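Comunidad Renuvura – Ayuda entre socios
Sección: Música, bandas sonoras y ediciones físicas
Tema: Conservación y digitalización de una banda sonora de videojuego en vinilo

Publicado por Mitra Sadeghi
Estado: abierto – 3 respuestas

Estimados miembros de la comunidad:

Me dirijo a ustedes en nombre de la fonoteca escolar de Flundport, que presta servicio a alumnos de secundaria y a un pequeño grupo de investigación sobre música para medios interactivos. Hemos recibido en donación la edición en vinilo de la banda sonora de Wondmont, publicada en dos discos por el sello Bouchard. El conjunto llegó con su carpeta doble, las fundas interiores de papel impreso y un cuadernillo con las notas del compositor.

Deseamos consultar tres cuestiones. En primer lugar, si es aconsejable conservar los discos dentro de las fundas impresas originales o si procede trasladarlos a fundas nuevas y archivar las antiguas por separado. En segundo lugar, qué parámetros recomiendan para una copia digital de consulta interna, teniendo en cuenta que buena parte de la obra es de carácter ambiental, con pasajes muy tenues en los que cualquier crepitación resulta perceptible. Por último, cómo deben catalogarse las pistas que en el juego suenan de manera continua y que en el disco aparecen divididas con un fundido al final de cada cara.

Respecto a este último punto, la edición descargable presenta un único corte largo donde el vinilo ofrece cuatro. Los títulos tampoco coinciden: el disco emplea nombres completos y la descarga se limita a numerar los movimientos. El catálogo de la fonoteca exige un título uniforme por obra y no quisiéramos adoptar un criterio que después haya que rectificar ficha por ficha.

Disponemos de un tocadiscos de tracción directa, un previo de fono externo y una interfaz de audio de gama media. El presupuesto para material fungible es reducido. Las consultas de los alumnos comienzan en abril, por lo que agradeceríamos orientaciones aplicables antes de esa fecha.

Quedo a su disposición para ampliar cualquier dato.

Atentamente,
Mitra Sadeghi

Gholamreza Daneshvar
Miembro de la comunidad – Archivo sonoro

Estimada Sra. Sadeghi:

Procedo a responder a sus tres consultas por el orden en que las plantea.

Fundas. Recomiendo retirar los discos de las fundas impresas. El papel sin forro puede dejar marcas superficiales con la extracción repetida, y en una colección destinada a consulta los discos se extraen con frecuencia. Utilice fundas interiores antiestáticas de polietileno de alta densidad, o de papel forrado con el mismo material, y evite el PVC en cualquiera de sus presentaciones. Las fundas originales deben guardarse con la carpeta, vacías, dentro de una misma funda exterior. Si el conjunto queda demasiado grueso, es preferible situar los discos detrás de la carpeta a forzarlos en su interior, pues con el tiempo el borde termina por abrir la costura superior.

El almacenamiento será siempre vertical, sin inclinación apreciable y sin presión excesiva entre ejemplares. Conviene alejar la estantería de radiadores y de la luz solar directa. En cuanto a la humedad, lo esencial es que permanezca estable; las oscilaciones bruscas perjudican más a las carpetas que un valor ligeramente alto y constante.

Digitalización. Para una copia de conservación sugiero 24 bits y 96 kHz, en WAV o FLAC, sin reducción de ruido ni normalización. De esa copia se obtiene después la de consulta, que puede tener menor resolución y admite una intervención moderada. Ambas deben guardarse con nombres inequívocos y nunca en la misma carpeta.

El procedimiento que seguimos en nuestro archivo es el siguiente:

Limpieza previa del disco, preferiblemente en húmedo, con agua destilada y una solución apta para vinilo. Secado completo en posición vertical.

Revisión de la aguja y cepillado de atrás hacia delante.

Comprobación de la fuerza de apoyo según las indicaciones del fabricante de la cápsula.

Ajuste del nivel de grabación con el pasaje más intenso de cada cara, dejando un margen de seguridad de al menos 6 dB.

Grabación de la cara completa, sin pausas, incluidos el surco de entrada y el de salida.

Anotación del equipo empleado, el operador y toda incidencia audible con su minutaje.

En la música ambiental es muy frecuente que se eleve el nivel de entrada para compensar los pasajes tenues. No lo haga. A 24 bits el margen disponible es más que suficiente, y el ruido de superficie aumenta en la misma proporción que la señal. También aconsejo desactivar los reductores automáticos de chasquidos, que confunden con facilidad los ataques de percusión suave, las campanas o ciertas texturas granulares con defectos del soporte. Si un chasquido resulta inadmisible en la copia de consulta, elimínelo de forma manual y regístrelo en la ficha.

Catalogación. No es mi especialidad y prefiero dejar ese extremo a quien pueda tratarlo con mayor rigor. Me permito indicar únicamente que la división física en caras debe constar en alguna parte de la ficha, aunque la obra se describa como una sola.

Reciba un cordial saludo,
Gholamreza Daneshvar

Babak Rostami
Miembro de la comunidad

Buenas tardes.

Tengo esa misma edición y la guardo en sus fundas de fábrica desde que la compré. No he observado ningún problema, si bien la escucho poco. Para un uso particular no veo necesario cambiar nada.

Sobre la copia digital, entiendo que si la edición descargable se puede adquirir legalmente resulta más práctico emplearla, y suena más limpia. Desconozco si la licencia permite el préstamo en un centro educativo. Convendría preguntarlo al sello.

El cuadernillo de mi ejemplar tenía las grapas algo oxidadas. Revisen el suyo.

Saludos.

Yamila Barrientos
Miembro de la comunidad – Catalogación musical

Estimada Sra. Sadeghi, estimados compañeros:

Suscribo lo expuesto por el Sr. Daneshvar en materia de conservación y me centraré en la tercera cuestión, con una observación preliminar sobre la respuesta del Sr. Rostami. La edición descargable y el vinilo son manifestaciones distintas de la obra, con secuencia y, según lo que usted describe, títulos diferentes. Una no sustituye a la otra a efectos de investigación. Si la fonoteca adquiere ambas, deberá redactar dos registros bibliográficos enlazados.

Para el título uniforme propongo partir de la denominación del juego seguida del calificativo que su catálogo emplee para la música de medios audiovisuales. Bajo ese título se agrupan todas las ediciones. En el registro del vinilo se transcriben los títulos de las pistas tal como figuran en la etiqueta del disco, que es la fuente preferente; si la carpeta difiere de la etiqueta, la variante se recoge en nota. En el registro de la descarga se transcribe la numeración de los movimientos sin completarla con los nombres del vinilo.

La correspondencia entre ambas secuencias puede resolverse mediante una nota de contenido. Sirva de modelo la siguiente redacción:

«Música continua en la edición digital, presentada en este soporte en cuatro cortes con fundido al final de cada cara. Los títulos de las pistas no constan en la edición digital.»

Es una nota breve, el alumno la comprende sin dificultad y el investigador obtiene la información que precisa. Desaconsejo, en cambio, unir las cuatro grabaciones en un único archivo para reproducir la continuidad del juego. El resultado sería una reconstrucción que no corresponde a ninguna edición publicada. Si en algún momento se prepara con fines didácticos, debe identificarse como tal en el propio nombre del archivo.

Cabe considerar además un aspecto propio de los videojuegos. Cuando la música responde a las acciones del jugador, la versión del disco es una selección fijada por el compositor o por el productor, y las duraciones no guardan necesariamente relación con lo que se oye durante la partida. En las notas de un cuadernillo suele indicarse si se trata de una mezcla nueva o de una captura de las pistas interactivas. Le ruego que lo compruebe, pues de ello depende el campo de responsabilidad: una mezcla nueva exige mencionar al responsable de esta, y una captura no siempre.

En cuanto a los derechos, la copia de conservación y la puesta a disposición de los alumnos son actos distintos y pueden recibir un tratamiento diferente según la legislación aplicable a su centro. Recomiendo formular la consulta por escrito al sello Bouchard, con indicación del número de puestos de escucha y de que el acceso se limita a la red interna, y archivar la contestación junto al expediente de la donación.

Quedo atenta a lo que indique el cuadernillo.

Atentamente,
Yamila Barrientos

Comentario de Mitra Sadeghi

Agradezco las tres respuestas. He revisado el cuadernillo y las grapas se encuentran en buen estado. Las notas hablan de una «mezcla preparada para esta edición» – sin nombrar a quien la realizó –, de modo que incluiré la pregunta en el escrito dirigido al sello. Las fundas de polietileno se han solicitado ya al proveedor del centro.

Una duda adicional para la Sra. Barrientos: la etiqueta de la segunda cara recoge un título en minúsculas y las demás en mayúsculas. ¿Debe respetarse?

Comentario de Yamila Barrientos

No es necesario. Aplique las normas ordinarias de uso de mayúsculas en las cuatro caras y, si lo estima de interés, deje constancia en nota de la grafía original. Respecto al autor de la mezcla, omita el campo mientras no haya confirmación y evite deducirlo de los créditos del juego.

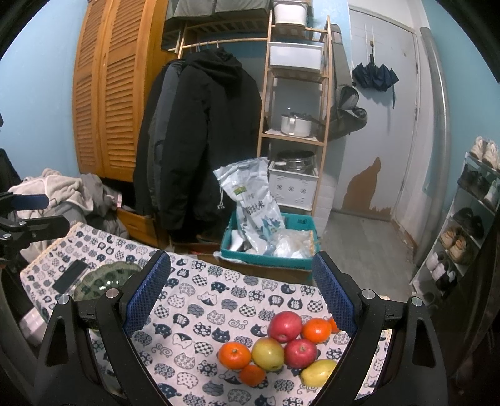
Añado una precisión sobre la carta al sello: solicite que le confirmen también la fecha de publicación del vinilo, ya que en las ediciones de este tipo la etiqueta suele reproducir el año de la obra y no el del prensado. Si la respuesta se demora, puede abrir el registro con la fecha entre corchetes y corregirla más adelante.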